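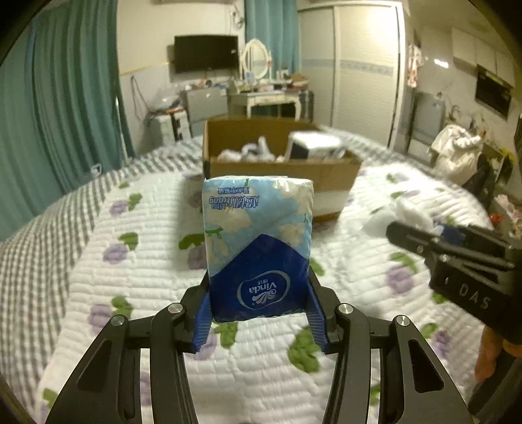 Site visits

Arkari home recording service, Flascombe

Quick write-up before I lose my notes. Went over to Flascombe in November to look at the Arkari service, the one we've been quoted for. They record household jobs with hand-held grippers and deliver the footage sorted by task. Quote is 3,000 for the starter package. Vanhove want to split it with us, so this is for them too.

Got there 9:30. Parking terrible, use the road behind the pharmacy. Coffee good.

Half an hour of slides first. Skip if you go, it's all in the PDF. Then the part I came for, the work itself. Job of the morning was a box on a bed: small household things in and out, tissues, a mug, plastic wrapping. Two grippers, black, blue ridged pads on the fingers. Pack of Vinda tissues taken by the sides, one finger each edge. Soft packs are what we have trouble with at Clurneck so I paid attention to that bit.

What I liked. It's a real bedroom. Quilted cover with roses all over it, wardrobe, TV on the wall, stuff all over the dressing table. Our own footage is all bare benches and it shows. Also the pace, relaxed, no rushing to fill a quota as far as I could see.

What I liked less. Sessions are capped at 30 minutes and a retake comes out of your allowance. Asked twice whether a retake for their own mistake counts. Got two different answers. Need that in writing before anyone signs anyhting.

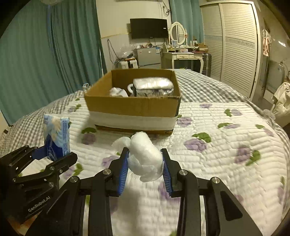
Crumpled plastic bag between the pads, mug in the box behind.

Bags next. I asked for these specially. Thin plastic has no proper edge to go for and it changes shape every time you look at it, so any set that leaves it out is no use to us. Arkari put bags and film in the standard task list, no surcharge. Good. Cloth is listed too but only "on request", price not given.

Labels: saw a sample sheet on a laptop. Start and end of each grasp, object name, left or right hand. Names a bit loose, "bag" and "wrapper" used for the same thing in places. Fixable. They said send our own word list and they'll follow it.

Didn't get to see: the kitchen jobs, the upload, or how they check for bad takes. Ran out of time, train.

Where I am on it: yes to a small trial, no to the full package yet. Would want soft packs and bags first, then cloth once theres a price. Vanhove to say if they're in. Sample sheet and rate card are in the shared folder under Flascombe.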